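Learning Resources Update: Play Food and Baskets for the Home Corner

Members are reminded that the toy lending service reopens its home corner collection in June. The collection has been reviewed over the past two terms, and a number of older sets have been withdrawn. Nurseries, childminders and playgroups holding a current ticket may reserve items from the first Sunday of the month, when the online catalogue is brought up to date.

The greater part of the new stock is play food. Requests from settings have moved steadily away from boxed meals and shop packets towards fruit and vegetables, and the purchasing budget of £500 has been spent accordingly. Pieces were obtained from two suppliers, Nisska and Pretorius, and are lent in small mixed groups with a basket. The full list runs to 47 pieces, all of which carry a catalogue number on the accompanying card.

Settings are asked to introduce the food a little at a time. A short table activity, with one basket and no more than four or five pieces, has been found suitable for children who are new to sorting. The adult names a vegetable, the child finds it, and it goes into the basket or comes out again. A plain table is preferable to a patterned cloth, as the colours are then easier to tell apart.

Basket and mixed produce on a white table:
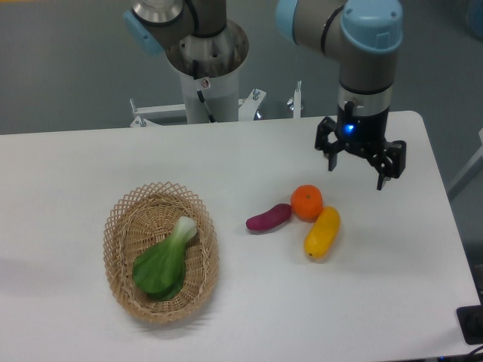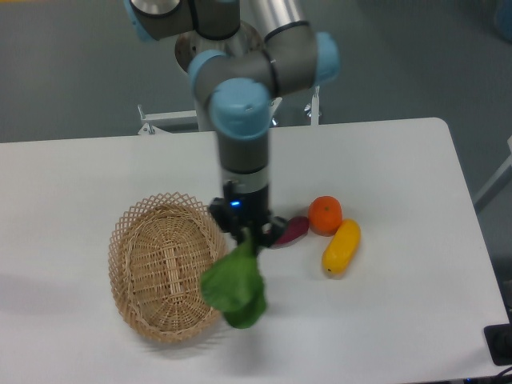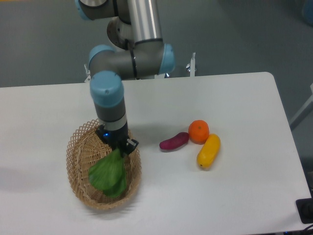
Leafy vegetables deserve particular attention. Many younger children are confident with an orange but will call anything green a cabbage or a lettuce, and the bok choy is a useful addition for this reason. Staff may wish to place it beside a real one bought for the purpose, so that children can compare the stem and the leaves. The real vegetable should be kept separate from the loan items and must not be returned with them.

For children who are ready to go further, the same pieces may be sorted by colour, by length, or by whether they would be peeled before eating. The Skeken picture cards, which are held in the language section, may be borrowed at the same time and do not count towards the loan limit. Settings working with families who speak more than one language at home are encouraged to ask parents for the names they use. Blank cards are supplied on request.

Care of the baskets

Woven baskets are not to be soaked. They should be brushed out, wiped with a damp cloth and left to dry in the open air, away from radiators. Open weave rims are liable to snap if the basket is lifted by one side when full, and children should be shown how to carry it with both hands underneath. Any broken strand should be reported when the item is returned. It should not be trimmed or taped by the borrower.

Play food should be washed in warm soapy water and dried before it is packed. Dishwashers and bleach are not to be used. Please check each group against its card before return, as single pieces are often left behind in role play kitchens and dressing-up bags.

Loans and returns

Each setting may borrow up to 2 baskets at any one time. Larger orders for open days and summer events will be considered if received in writing. Returns are to be made in the Bristex crates provided, with the card placed on top. Crates should not be stacked outside the building when the desk is closed.

Suggestions for the autumn purchasing list may be handed in at the desk or sent with any returned loan. Root vegetables and kitchen scales have already been noted.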